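Home News Minutes Swap Days Contact
Search this site... Go

Clarnville Clothing Swap – minutes, 2021-10-11

I'm taking these because Kirsten Riis has a sore wrist, so blame me for the spelling. Eleven of us came. Ziad Shboul ran the meeting and we started late while he hunted for the hall key.

1. Last minutes
Agreed, with one fix: the September swap was at the Flernska hall, and I had written the church. Sorry!

2. Money
We have 3,323 in the account. The hall wants 800 for the winter season, up from last year, and we grumbled for a while and then voted to pay it. Ziad will ask if they'll take it in two halves. The van is 41 a trip from Kovačević, and we'll keep using them – they've been good to us and they carry things up the stairs.

3. What to bring, and how
Long talk about this one. Kirsten wants everything sorted at home before it gets to the hall: tops, pants, kids, other. I said people won't do it (I don't do it) and we should just ask for clean clothes with the pockets emptied. Somebody found half a sandwich in a coat in September. We settled on clean, pockets empty, and 20 items at most per household. Sorting happens at the tables, same as before.
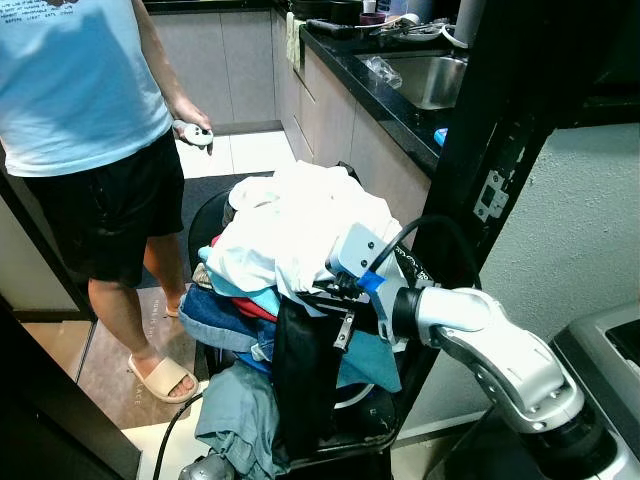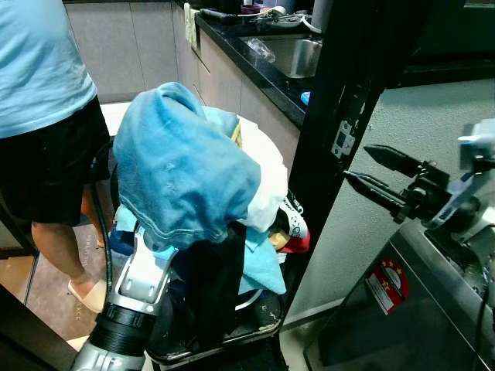
Clothes piled up at home.

4. Leftovers
Fornumitz will take coats and blankets but no shoes this time, which leaves us with the shoes. I offered my garage until the new year, and my husband can hear about it from these minutes. Anything torn goes for rags. Kirsten to call about a rag pickup.

5. Signs
The old ones got rained on. Ziad will paint new ones, bigger, and please can the arrow point the right way.

6. Anything else
Cake table: yes. Mirror: we still need a long one, so ask your neighbors. We wrapped up early enough for coffee. Next meeting same place, second Monday.

3 comments

marge_t: I have a long mirror, bit spotty at the bottom. Want it?

Dov: Does 20 items include socks??

Kirsten R.: A pair counts as one, Dov. And yes please to the mirror!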